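Tament G2 Parallel Gripper: Simulation Model and Wrist View Package
For arm integrators comparing grippers before ordering hardware
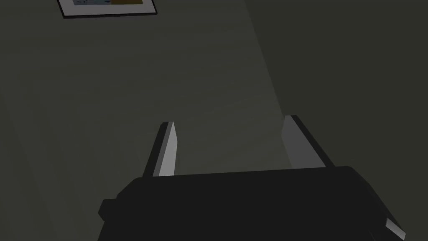 Page last changed: August, by Nhyira Abugri

The wrist view render shows the G2 with its fingers open and nothing between them. It is the view a policy or an operator gets from the simulated wrist camera, with the housing across the lower part and both fingers pointing away. Room lighting in the render is low. The inner face of the left finger stays readable against the wall; the right one is darker and takes more care when setting thresholds.

What you get
Gripper model with visual and collision meshes
Wrist camera mount with one fixed viewpoint
Plain test room with adjustable light level
Controller settings for the Darko arm and the Sumgate arm
Change log

Order code: 842
Stroke, fully open: 96 mm
Moving fingers: 2
Finger tips: slanted, replaceable in the model
Grip force setting: 7 steps
Control modes: position, force-limited position
Hardware needed: none

Comparing against another gripper
Load both models on the same arm and keep the camera mount unchanged. Run the open and close cycle with no object first, then with your own part mesh. The package logs commanded width, reported width and contact state on every step. Differences in finger thickness show up as an offset in reported width — correct for this in the settings file, not in your own code.

The wrist view matters as much as the stroke. A wide housing hides part of the work surface at close range, and the G2 housing is wide. If your task depends on seeing the table close to the finger bases, add a second camera on the arm base. The Kestolside narrow-body model (sold separately) uses the same mount and can be swapped in without changing the camera settings.

Known limits
Finger flex is not modeled. Both fingers are rigid.
Contact on the slanted tip faces is less stable than contact on the flat inner faces. Use a shorter time step for tip-only grasps.
The housing material is matte and very dark. Automatic exposure will brighten the walls too much, so fix the exposure before recording.
On the Sumgate arm, force step 1 behaves the same as step 2. A corrected settings file is in preparation.

Support
Model and mesh questions go to Nhyira Abugri. Controller questions go to Zoltán Oláh. Include the order code, the arm name and the log from one full open and close cycle. Support mail is answered every Wednesday.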